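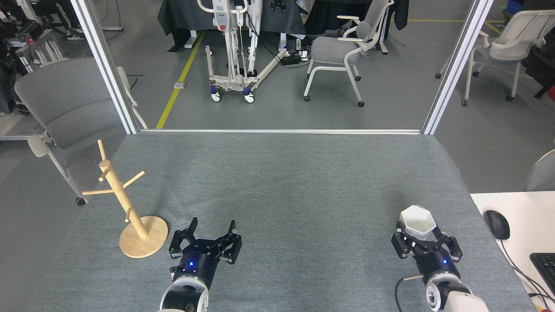 White six-sided cup and the pale wood mug tree, on the gray mat.

29 April 2018

Spent most of the afternoon on cups and the tree, and I'm glad I did, even if my handwriting gave up halfway down the page. Vesna brought in the faceted cup and I've grown very fond of it. The flat sides give you something definite to line up against, which the round Dalisay mugs never did (sorry, Gerardo, I know you like them!). It weighs 296 g on the kitchen scale, and I've penciled that on the lid of its box so we don't have to go hunting for it again.

The tree is the same pale one from the Lultby order, round base, short pegs at different heights. I still think the post leans a little. Trinidad says all of them do and that I should leave it alone, and she's probably right, but I'd like to try a thin washer under the base before we settle on it. Low pegs first next time, please, and work upward, turning the base as you go so the weight stays even.

The felt mat is a real improvement on the old rubber one. Quieter when a cup goes down, and kinder to the glaze. It does collect lint, so a quick pass with the roller in the morning, whoever is in first.

Still to do: ask Rowena whether the spare pegs are in drawer 37 or went home with Pacita in September. Find a second cup with the same rim. Put the scale back in the kitchen, my fault, I'll do it tonight.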